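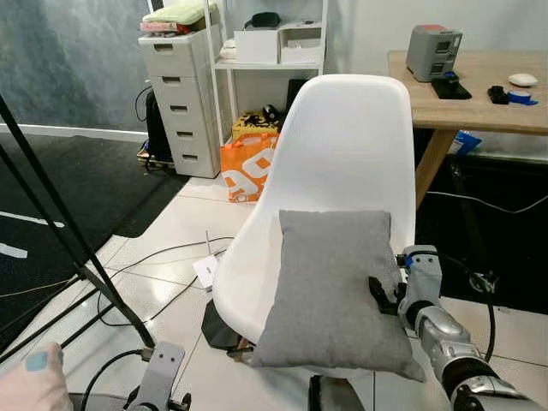
Web & Content

Good morning from the content corner! A few of you asked how the search cleanup on the Haltora library site is going, so I'm going to try to explain it in a thread, and I apologize in advance because I never manage to keep these short.

Quick background for anyone new. Haltora is the public help site for the Sidia county offices: parking permits, birth records, dog licenses, the dump schedule, all of that. The search box is the most used thing on it by a mile, and for years it has been, well, a bit of a sulky teenager.

When I started in June I pulled the list of searches that returned nothing at all. There were 759 different phrases on it. I printed it out (I know, I know) and went through it with a highlighter and a very large coffee.

What struck me most was how sensible the searches were. People typed "trash" and we had written "solid waste." People typed "fix my street" and we had a lovely page called "Roadway Defect Reporting." They were asking perfectly good questions in perfectly good words, and we were answering in a dialect only we speak.

So the first job was synonyms. Our search tool is Ragab, which lets you keep a plain text file of words that should be treated as the same thing. Ours had 2 entries in it. One of them was misspelled, bless whoever typed it.

It now has 191. I added them in small batches and checked the results after each one, which was slow but I'd do it the same way again. The one time I got impatient and loaded a big batch, "license" started matching "permit" everywhere and dog owners were being sent to the fireworks page.

Second job was page titles. This one took a lot more talking! A title belongs to a team, and teams get fond of their titles. Youssra El Fassi from the records office was wonderful about it and let me rename her whole section in one afternoon, and once the other offices saw how hers read, the conversations got easier.

If you're doing this yourself, one small thing that helped: I brought the actual search phrases to each meeting and read them out loud. I didn't bring a chart. Hearing "how do I get a copy of when I was born" does more than a chart does.

We still have the old PDFs to deal with. Ragab indexes the first 500 words of a PDF and stops there, so if your form opens with a long legal notice, the useful part never gets seen. For now I'm writing a short web page to sit in front of each of the popular ones.

Next up is Zundness, our feedback widget, which currently sends its comments to an inbox that forwards to another inbox. I'd like those comments next to the search logs so I can read them together. I'll post when that's working, probably at far too much length.

If you run search on a small public site and have a synonym file you're willing to share, please send it my way. I'm happy to trade, and mine is very strong on garbage.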